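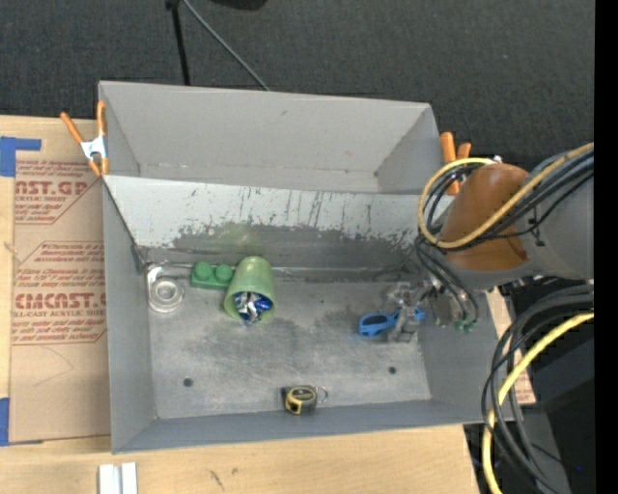
Covmont Parex 600 Entrance Matting

Product group: Entrance and circulation flooring
Supplied by: Covmont Commercial Interiors, Plestden

The Parex 600 is a heavy-duty textured carpet for building entrances, lobbies, corridors and other areas that receive constant foot traffic. It is intended for offices, schools, clinics and public buildings where dirt and moisture must be held near the door and kept off the finished floors beyond.

Construction
The surface is a ribbed loop of solution-dyed polypropylene on a heavy rubberized backing. Color runs through the full depth of the fiber and does not depend on a surface print. Total thickness is 12 mm. The ribs run in one direction, and the installer should lay them across the main line of travel wherever the plan of the room allows.

Sizes and colors
Parex 600 is supplied in rolls 90 inches wide, cut to length at the Plestden warehouse. Standard colors are charcoal, slate, walnut and deep green. Other shades can be made for orders above 700 square feet. Customers matching an existing floor should request a cut sample, as colors on a screen will vary.

Installation
The subfloor must be level, clean, dry and free of old adhesive. Rolls should be opened and left in the room overnight before fitting. Parex 600 may be fully bonded with a pressure-sensitive adhesive or laid loose in a recessed mat well. Seams must be cut with a straight edge along the rib and sealed on both sides. Covmont does not recommend installation over underfloor heating.

Care
Vacuum daily in entrance areas and at least twice a week elsewhere. Spills should be blotted, then rinsed with cool water. Hot water extraction may be used every three months. Bleach and solvent cleaners will damage the backing and are excluded from the warranty.

Related products
The Todorova range of edge trims and ramp strips is made to suit the 12 mm thickness and is available in matching charcoal and slate. Trims are priced separately. Seam sealer and adhesive are sold by the tub.

Ordering and samples
Orders for stock colors received before noon are normally cut the following working day. Deliveries to the Plestden area are made each Wednesday. Cut lengths cannot be returned unless faulty, and dimensions should be confirmed in writing before the order is placed. Requests for samples, test certificates and project pricing should be addressed to Radymyr Ostapchuk, Contract Sales.

The current price list remains in effect until the end of September.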